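Against the checklist (mostly)

Posted Sep 19, 2025

So I finally read the whole Plostance checklist. If you work anywhere near simulated robots you have probably had it forwarded to you by somebody with the word "standard" in the subject line. It isn't a standard. It's a list of 15 rules for recording practice runs in simulation, put out in March by the people who make the Plostance toolkit, and it has been passed along so often that folks now quote it as if it were law.

I went in grumpy and came out a little less grumpy. I had a project to try it on, a two-armed setup in a green tiled room that I've been building in Wusel for most of the year, so I worked through the list with that open on the other screen.

The first few rules are fine. Save your settings. Write down which version of the physics engine you ran. Don't change the lighting halfway through a batch and then act as if it's one batch. I've broken that last one more than once, so fair enough. 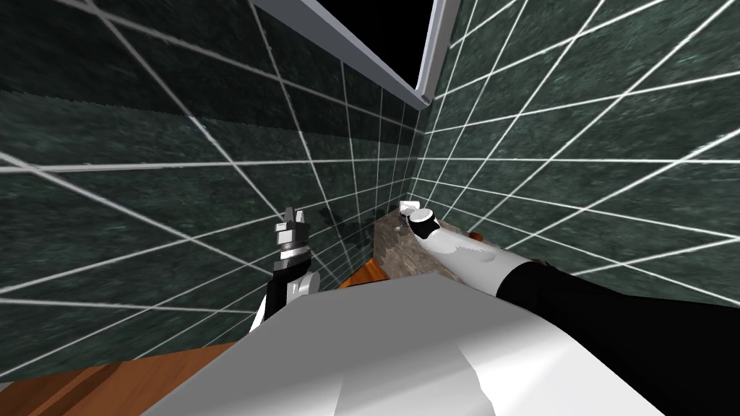
Where it starts to lose me is rule six, on clearance. It says an arm should keep a fixed minimum distance from walls and fixtures for the entire run. The entire run! I'd love to know what kind of work the authors had in mind, because a good half of anything useful happens right up against something. Things get pushed into corners. Shelves have backs. If your robot only practices in the middle of an open floor, all you've learned is that it can handle the middle of an open floor.

I asked about this on the Bosix forum and was told the distance is "only a default." Then say so in the rule. People copy these numbers straight into their configs and never look at them again — I have seen it happen on teams that should know better.

What I do instead is dull. Each task gets its own contact rule, written in plain sentences, before I record anything. It says which parts may touch which surfaces and what ends the run. If I can't write that down in two or three lines, I take it as a sign that I don't understand the task yet.

Rule nine, on looks

This one says surfaces should be "visually realistic." By whose eye? I had a long back-and-forth with myself over tile. A glossy marbled tile looks great in a demo, and it tells you next to nothing about whether the contact between a fingertip and that wall is modeled well. I have watched people spend weeks on grout and leave friction at whatever number came in the box.

I'm not against good textures. Busy, dark, repeating patterns with hard shadows across them are a decent test of a vision system, and I'd rather have them than a plain gray box. But the rule should ask you to state what the texture is for. As written it rewards pretty pictures.

Rule eleven, on close views

I'll give them this one. It asks for a view from near the gripper along with the wide one, and it asks you to check the close view by eye before you keep a run. I used to skip that. Then I ran a batch of 200 and kept 198 of them on the strength of the score alone, and when I went back through the close views I found far more junk than the two I'd thrown out. Fingers closing on air, mostly, and still getting credit for it. The scoring script was mine, so I can't blame Plostance. 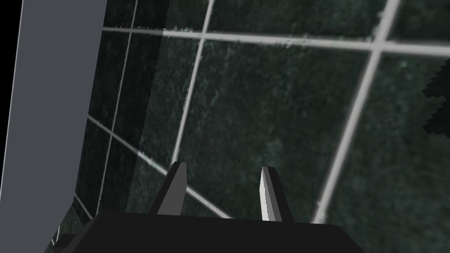 What I'd change

Cut the list down. Rules twelve through fourteen all say "label your data," and one of them could do it.

Mark every number as either a safety limit or a suggestion. Right now they're all in the same bold type, and a newcomer has no way to tell them apart.

Add something about failures. The checklist never says to keep them, and I think that's the biggest hole in the thing. The Quan guide is older and uglier and much harder to read, but it has a full page on what to do with bad runs, and I still go back to it.

And please stop calling it a standard. A standard has a process behind it, and a way to complain. I've written to the Plostance address two times now and have yet to hear back. If I do, I'll post the reply, and if they've fixed rule six by then I'll say that too.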